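Prulluvlow Deep Bin, Gray

Item 1503
In stock, ships from our Hornirton warehouse

A bin is a box that has given up on having a lid. We have made our peace with this, and so has the Prulluvlow Deep Bin, which has four walls, a floor and no other opinions. You put things in it. Later you take them out, or you don't, and they become part of the household.

We sell it in gray. Customers write in and ask about other colors, and we write back that it comes in gray.

What it's for

Every home and workshop has a class of object that belongs nowhere. The scrub brush that is too good for the garage and too grim for the kitchen. The bowl that lost its set. The tool you bought for one job in 2019 and have kept handy ever since in case the job comes back. Drawers won't take these things and shelves only show them off. A deep bin lets them lie on top of each other until called for.

It's at home on a table, a bench, a closet floor or the back seat of a car. The walls are high enough that a long-handled brush can lie down inside without a corner of it poking out to catch your sleeve. The bottom is flat, so the bin stays where you put it - though the things in it will drift toward one side over time, and you will blame somebody you live with.

Details

Color: gray
Shape: rectangular, open top
Weight empty: 8 pounds
Pack size: sold singly, or by the case of 22 for people with a real problem
Lid: no
Dividers: sold separately, see the Jarnex insert
Wheels: no, and please stop drilling holes for them

Care

Wipe with a damp cloth and dish soap. For dried paint, wait until it's fully dry and peel it off, which is the most fun you will have with this product. Skip steel wool. The inside has a slight shine to begin with and steel wool will end that. If something has leaked in the bottom, take everything out first. We mention it on account of the mail we get.

How people fill it

Mixed loads are what the Deep Bin does best. Keep the flat and boxy things low and let the brush ride on top, where you can get hold of it without digging. Round things will roll to the back whatever you do.

A brush, a green box, an orange bowl and a few others, with half the bin still to go: 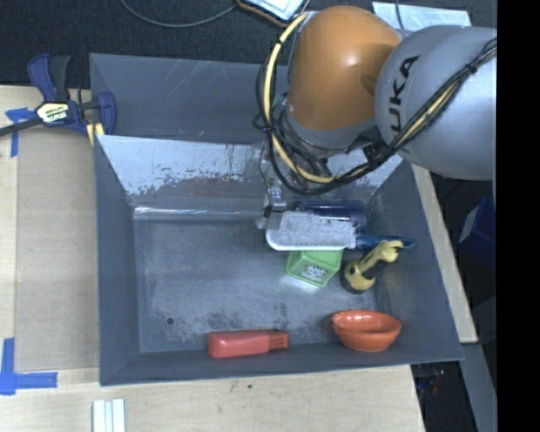
Goes well with

Jarnex insert. Splits the bin into two halves, for those who want their clutter sorted into clutter and other clutter. Lifts out in one piece.

Saengthong bench mat. Goes under the bin and keeps it from marking a wood tabletop. Also gray, by popular lack of demand.

Returns

Send it back within 174 days in any condition short of melted. Please empty it first. We have a shelf in Hornirton for the things people forget to take out, and the shelf is full.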